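Version du 17 septembre 2023

# Mostari-Cuisine — démonstrations téléopérées en simulation

Le jeu Mostari-Cuisine réunit 2108 démonstrations enregistrées par commande à distance d'un bras simulé, dans des décors de cuisine. Il est destiné à l'apprentissage par imitation. La collecte a été conduite à Wivham sous la responsabilité de Iveta Halás et de Pascual Figueroa.

## Contenu

Chaque épisode comprend :

- les images de la caméra fixe ;
- les positions articulaires, échantillonnées à 10 Hz ;
- la consigne donnée à l'opérateur, en français et en slovaque.

Les tâches du groupe `evier` portent sur des objets de petite taille, aliments compris, placés dans la cuve au début de l'épisode. 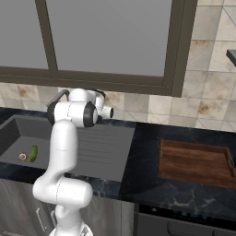
Les opérateurs ont suivi une séance de prise en main de 40 minutes avant tout enregistrement. Les épisodes interrompus sont conservés — ils portent l'étiquette `abandon` — et ne figurent pas dans la partition d'entraînement.

## Limites

La version 2 ne simule pas l'écoulement de l'eau. Les contacts entre objets très proches peuvent produire des glissements peu réalistes. Aucun transfert vers un bras réel n'a été évalué à ce jour.

## Contact

Les anomalies sont à signaler à Tomás Aguiar, en précisant l'identifiant de l'épisode.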